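Search the community
Search posts, members, tags
Go

Does a small repair business need a brand mascot?

Ileana Ghiță
February 11, 2019

I run a computer repair counter with one employee. A marketing outfit called Trorkix has quoted me $2,000 for a mascot: a character drawing, a name, a "personality document" and 44 social media posts starring him. They say customers remember faces better than logos. Maybe so, but when I asked which of their clients had gained any business from a mascot, I got a slide with the word "engagement" on it.

Most of my work comes from people who live nearby and have a PC that won't start. Would a cartoon change any of that? I'd like to hear from someone who has paid for one, if possible.

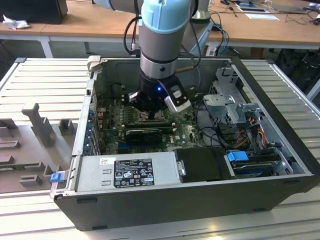
Desktop tower, side panel off.

My current branding is a blue sign and my phone number. Two customers have told me the sign is boring. Both of them came in anyway.

Dultimetti

I paid for one. Mine was an otter, for a print shop, and I still have a box of otter stickers. Sales that year were the same as the year before. I can't prove the otter did nothing, and the agency couldn't prove he did anything, but only one of us was sending invoices.

Before you sign, ask three things. Who owns the drawing if you stop paying? Can you get the original files, in a format a sign maker can use? What happens to the posts if you hate the first few? My contract let the agency keep the rights until the final payment, and "final" had been left pretty loose.

If you just want people to remember you, put the same name, color and phone number on the sign, the receipts and the sticker you leave on each repaired machine. Try that until July and ask every new customer how they found you. Write the answers down. You'll know more than Trorkix does.

Losov

mascots work, look at all the big cereal brands. you should do a robot or a mouse (computer mouse, get it)

Araújo

Cereal companies also buy a lot of TV time, so I wouldn't lean on that comparison. People know those characters after seeing them for decades.

I'm less negative than Dultimetti, though. A character can help if you already post regularly and have something to say. If you don't, you'll have 44 posts and then silence. Ask for a price on the drawing alone. If they refuse to split it out, I'd take the quote elsewhere.

Related topics
Is a slogan worth trademarking?
Changing your shop name without losing regulars
Who owns a logo made by a freelancer?
Do flyers still bring anyone in?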